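The Robot That Couldn't Tell It Was Falling Over

Simulation is supposed to be the safe part. You break things in there so you don't break them in a house with a carpet and a mortgage. At Chamoun, which builds software for household robots, the trouble with their two-armed machine was found in there and then left in there for most of a spring, filed under "display issue, low."

The job was dull on purpose. Drive through a doorway, cross the next room, reach a small white table with things on it. The simulated house, a package called Gromley, has wood doors, tiled walls and a marbled texture or two of the kind people choose when the marble is free. The robot had been through that doorway so often that the team had stopped watching it do so.

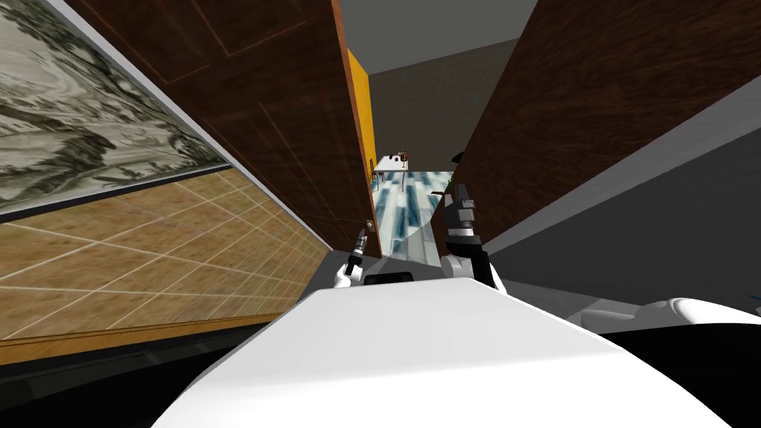

What they had, when somebody finally opened the recordings, was a house at a slant. Walls leaned, tables leaned. The first theory was that the virtual camera had come loose from its mount, a thing virtual cameras will do if you mistype a number. A patch went out in May. It straightened nothing, and it added a flicker that took two more weeks to remove.

The camera was fine. By the team's later account, the robot's body was tipping and its balance estimate was reporting a machine standing perfectly upright. It kept on with its errand in the spirit of a dinner guest who has slid halfway under the table and is still asking for the salt. The arms reached and the grippers opened and closed on schedule. Every log line was green.

The wrist views were no help, being close-ups by nature. Few people are at their best judging the tilt of a building from a few inches off the furniture.

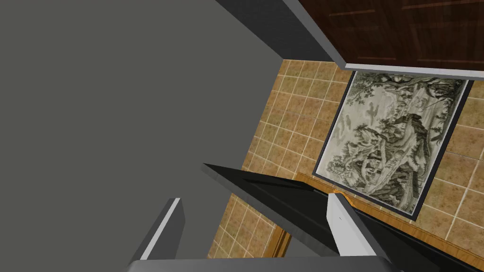 SAFETY & TESTING

The cause was a setting. Fonura, the module that blends the motion sensors into one opinion about which way is down, had a timeout of 90 milliseconds. When a reading came in late, the module reused the last good one. That's reasonable for a hiccup. It had no limit, though, on how many times in a row it could do this, so a robot whose sensor had gone quiet went on believing the last nice thing it had heard.

In a batch of 3923 overnight runs, the fault turned up in 718. The scoring script passed nearly all of them. It checked whether the robot had crashed, and it defined a crash as a message from the balance module saying so.

I asked to see the checklist that was meant to catch this. It had nine items. Item four was "robot upright at end of run (auto)." The word in parentheses was doing a lot of work.

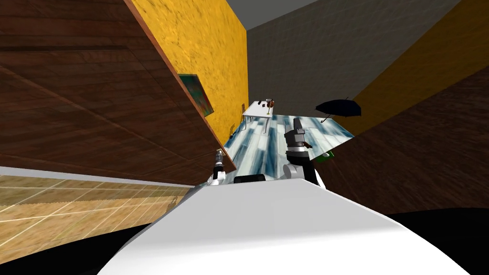 A tipping robot of this size is no joke outside a computer. The arms are powered, and the planner assumes they're swinging through empty air above a level floor. Tip the body and that same motion goes somewhere else, possibly through a shin. The hardware version was booked for a trial in a rented house in Clullham, and the trial was postponed with the deposit already paid.

The repair is small enough to be embarrassing. Fonura now gives up after three stale readings and tells the arms to hold still. A second check, which shares no code with the first, compares the body's angle with the floor's and stops the run if the two disagree. The scoring script asks the simulator directly where the robot is, a question the simulator had always been willing to answer.

There was some grumbling that the new checks stop too many good runs. They do stop some. The grumbling came mostly from people whose completion charts had looked very handsome in the spring.
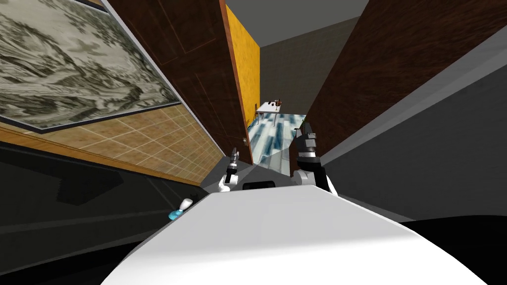
Could the same fault happen on a real robot?

It could, and the team says the hardware ran the same timeout code until the fix went in. A real machine would probably have hit the floor and ended the argument sooner, but its arms would have been live on the way down. The Clullham trial stays on hold until the stop has been tested on a tilting platform with the arms powered at low force.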